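## 4. Setting the label printer to your bin labels

Read this section before you load the first roll. The Golteck 190 ships set for shipping labels, and bin labels will print off-center until the media type is changed.

### 4.1 Loading the roll

1. Turn the printer off at the rear switch.
2. Press both side latches and lift the lid until it clicks.
3. Spread the roll holders and drop the roll in, printed side up. The free end must come off the top of the roll.
4. Slide the green guides in until they touch the paper. Do not pinch it.
5. Pull the free end past the front roller and close the lid. Both latches must click.

**Caution:** The print head stays hot after a long run. Keep your fingers off the metal strip under the lid.

### 4.2 Choosing the media type

1. Turn the printer on and wait for a steady green light.
2. Hold **Feed** for three seconds. The display shows `MEDIA`.
3. Press **Feed** until you see `GAP` for die-cut labels or `CONT` for continuous roll.
4. Press **Pause** to save.
5. Hold **Feed** and **Pause** together. The printer feeds a few blank labels and stops at the edge of one.

If the light turns amber during step 5, the gap sensor has not found an edge. Move the sensor to the middle of the label path and repeat the step. Error 34 means the roll is empty or loaded upside down.

### 4.3 Darkness and speed

The factory darkness is 18. Leave it there for paper labels. For plastic labels, raise it one step at a time and print a test label after each change. If bars run together, lower the darkness before you lower the speed.

Settings are kept when the power is off. A factory reset (see section 9) erases them, along with any saved templates.

### 4.4 Applying labels to bins

1. Wipe the outside face of the bin with a dry cloth. Remove all of the old label, including the glue.
2. Hold the label level and press from the center out.
3. Scan it once before putting the bin back in service.

Place labels on the outside only. The inside floor of a bin picks up scratches and wear that will soon make a barcode unreadable.

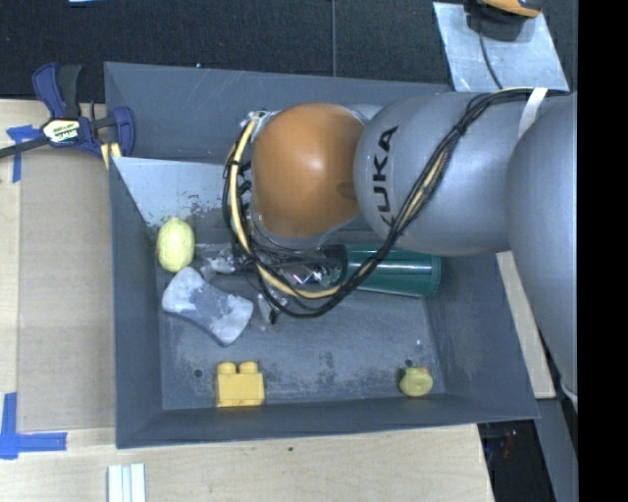 *Fig. 4-3. Gray open-topped bin, scuffed inside floor.*

**Note:** Sloping sides tilt the barcode. On these bins, set the label as high on the wall as it will go and check that your scanner reads it from normal standing height.

To print a full set of bin numbers in one run, continue with section 5. The sample template starts at 101.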